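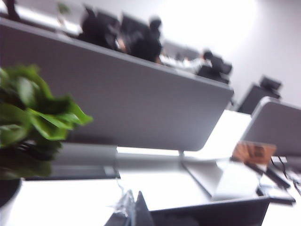 **Figure 3.** Plant and desk partition at one of the desks.

### 4.2 Traffic that left outside the filter

We compared two records for each laptop: the log kept by the Savstead filter on the machine itself, and the log kept by the office router. Any connection that appeared in the second but not in the first was treated as a bypass. Clocks on both sides were set from the same server, and we allowed a gap of 2 seconds when matching entries.

Of the 200 laptops enrolled, 159 sent at least one connection that the filter never recorded. Most of these came from the startup period, before the filter had loaded its rules. The system's update checker and time service both begin sending as soon as a network is present, and on the older build they did not wait for the filter. A user looking at the Savstead window would have seen no sign of this, as the window lists only what the filter has handled.

A smaller group of bypasses took place during normal use. These were traced to Pakness, the backup client installed on every laptop at the Sterkoncombe office. Pakness opens its own tunnel when the main VPN drops, and it keeps that tunnel open for a time after the VPN returns. Traffic inside it was encrypted, so we can report the address and size of each transfer but not the contents.

We repeated the test in January with the startup rule turned on - this setting blocks all outgoing traffic until the filter reports that it is ready. The startup bypasses no longer appeared in the router log. The Pakness tunnel was unaffected, and we had to block it by address at the router.

Two limits should be noted. Laptops that were asleep during a rule update were left out of the counts, and connections made over phone hotspots did not pass through the router at all. Akpalu and Darko matched the entries separately using Gape, and differences between the two sets were settled by going back to the raw logs. The matching rules are given in Appendix B.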